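Budget for a small arm and a play kitchen: where does the money go?

Posted in Hobby Robotics > Buying and Planning

Othmane Abdel Hamid
I have 1,000 dollars for our club's second bench, and that has to cover a small arm, a play kitchen and whatever I forgot. The first bench is below, and I'd like the new one close enough to share code.

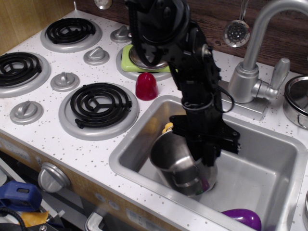

Bench one, on pot duty.

The Grolau kit eats most of the money. Do I buy the spare servos now, or pray until March?

Tatsuya Nomura
Buy the spares. Sinks are hard on a small arm – you reach down, grab a rim at a bad angle, and the wrist does all the work.

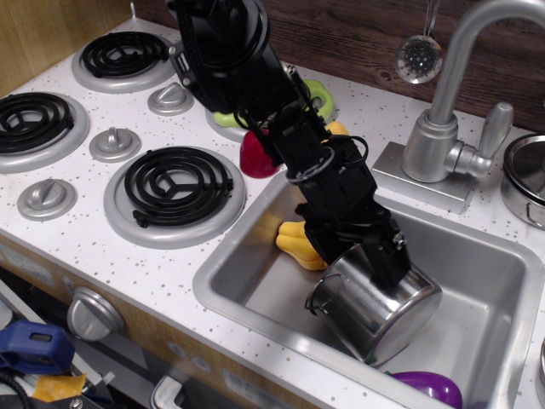
Budget for that joint first and the shoulder second. My own bench came to 1,033 dollars on a plan that said 900, and the difference was servos, a proper power supply and a lot of cable ties. Skip the fancy gripper. Two plain fingers will do pots and toy vegetables, and you can replace them without selling furniture.

Also get the kitchen secondhand, but insist on a metal sink. Pretend food is cheap, so buy more than you need.

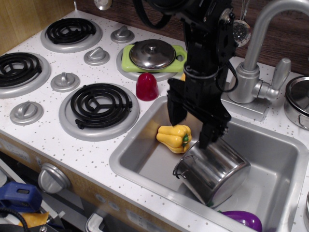
Gripper open between the pepper and the pot.

Order from Droviretti if you can wait. Mine took 24 days, 9 of them spent "preparing label."

flester_fan
just get the Flester, its better. dont know about the sink part

Qiu
What power supply did you end up with, Tatsuya? Asking for a bench that keeps rebooting.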